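Progress report to the Cinus Fund
Project: Grilow Paper Folding Workshops
Prepared by Noemi Barbieri, Jan 2, 2021

Work done in this period

Since August we held 14 workshops for adult beginners at the Zinchenko Library. The sessions are two hours long, and the participants take home the finished model and one printed sheet of diagrams. We used 261 sheets of coloured paper, which is less than we had planned in the budget. The remaining paper is kept for the spring programme.

The boxes and the simple birds went well. The modular star was too difficult for one evening, because the last unit must be locked inside the others and the paper opens again easily. Costel Golob has redrawn these steps with larger arrows and has moved the star to a later session.

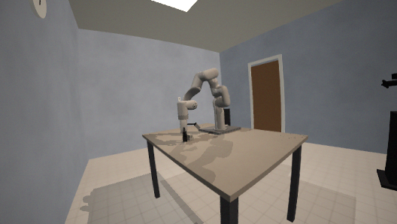 Diagram booklet

The booklet is now with the printer, Prenda. The proof came back with two pages in the wrong order and the valley folds printed too light. Both errors are corrected and we wait for the second proof. The price has not changed.

Next period

We will start a group for people who already know the basic bases. For this we ask your permission to move the unspent money for paper to the line for room hire. The amount is shown in the attached budget. We would be grateful for your answer before we confirm the room.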